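Wisteo Handheld Gripper Kit – Product Review Meeting
Minutes, February

Present: review group, Trevaskis site; Drasska (supplier) by phone

1. Minutes of the previous meeting
Approved with no changes.

2. Kit pricing and contents
Drasska quoted 900 per kit, 500 for a second unit on the same order. Each kit has the gripper, a carrying case and 2 spare finger pads. Calibration software is licensed separately. Trever has asked for the same terms.

3. Finger pads
The group asked whether pads can be ordered singly. Drasska confirmed they can – delivery is 6 weeks. Pad wear is not covered by the warranty.

4. Fruit handling trial
The trial stays on mixed fruit of different sizes and skins. Banana and kiwi are to be logged as separate items even when they lie against each other. Fruit in the bowl and on the tray goes on its own log sheet. Grip force settings remain at the supplier default until the first results are in.
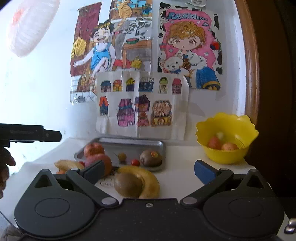 5. Actions
Drasska to send the pad price list and warranty text.
Trevaskis to return signed trial terms.
Decision on purchase held over to the next meeting.

Meeting closed 3:40 p.m.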